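Practice pad: knots slide loose by the next row
Posted in Skills and Simulation

Shirin Ghasemi
I'm working through interrupted stitches on a three-slit pad and trying to get neater before my sign-off in May. Sessions are 45 minutes. My problem is that the first throw loosens while I set up the second, so the edges gap. I'm also not sure how long to leave the tails.

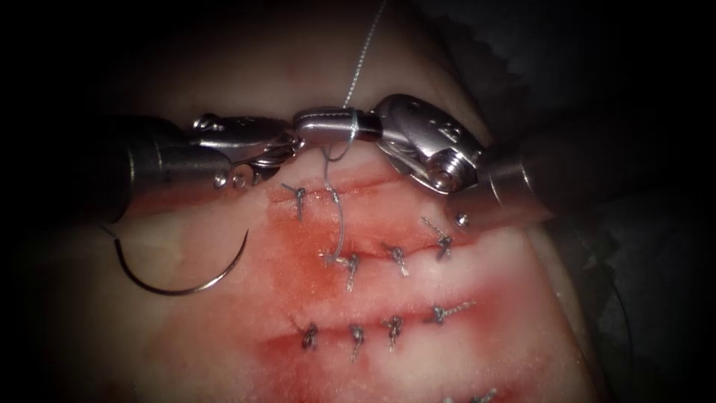
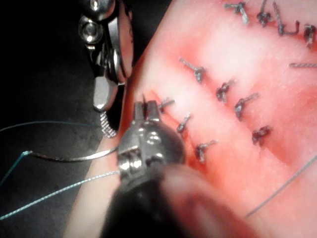 The pad is a Menon soft tissue one, bought through Ondwood, and I put in 12 stitches per pad if I have time. I tie each one off and trim before starting the next. With the first picture I was most interested in the loop, where the thread is wrapped around the jaw and a length of it still hangs down over the upper slit. I think my trouble starts at that stage, since I pull up and away from the pad to get the loop off. Should I be pulling flat instead? And does it matter that my tails come out all different lengths?

Safavi
Yes, pull flat. Lifting takes the tension off the first throw and it opens. Keep both hands low, one each side of the slit, and lay the throw down across it. If it still slips, make the first throw a double (surgeon's knot), then two singles in opposite directions. Snug is enough - if the pad puckers you have gone too tight, and a soft pad will tear at the holes.

For tails, pick a length and stick to it. I use 3 mm with silk and leave braided synthetics a bit longer. Our assessor did mark down for uneven ones. Park the needle in the same spot every time too, well clear of the thread.

Tretthorpe
Try a new pad. Mine got mushy after a few rounds and nothing held in it. Can't help on the tails, I just cut them wherever.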